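Best way to keep strawberries from going mushy?

Last updated in February
14 comments · 60 shares

I bought a huge box of strawberries at the Drulano market and half of them were fuzzy by the third morning. I love them too much to keep throwing them out! Do you wash them first or not? And can I freeze what's left?
Pavithra Kamath

Muthu Ramasamy
Oh, strawberries, my favorite subject! Don't wash until you're ready to eat. Line a wide box with a paper towel, put them in one layer with the green tops on, and leave the lid open a crack. Mine last 7 days like this, and I pick through them every evening and eat the soft ones on the spot (best chore in the house). 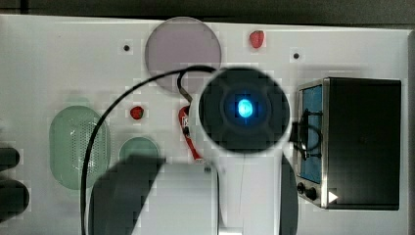 Should the tops come off before freezing?

Take them off, then rinse the berries and dry them really well. Freeze them spread out on a tray overnight and bag them in the morning. They'll be soft once they thaw, so use them for smoothies or jam. I do 600 grams to a bag, enough for one small batch of jam with my grandmother's recipe!

Parvathi Devadiga
vinegar rinse!! one part vinegar to three parts water, then rinse again and dry. no taste at all. my kids eat them too fast for me to tell you how long they keep lol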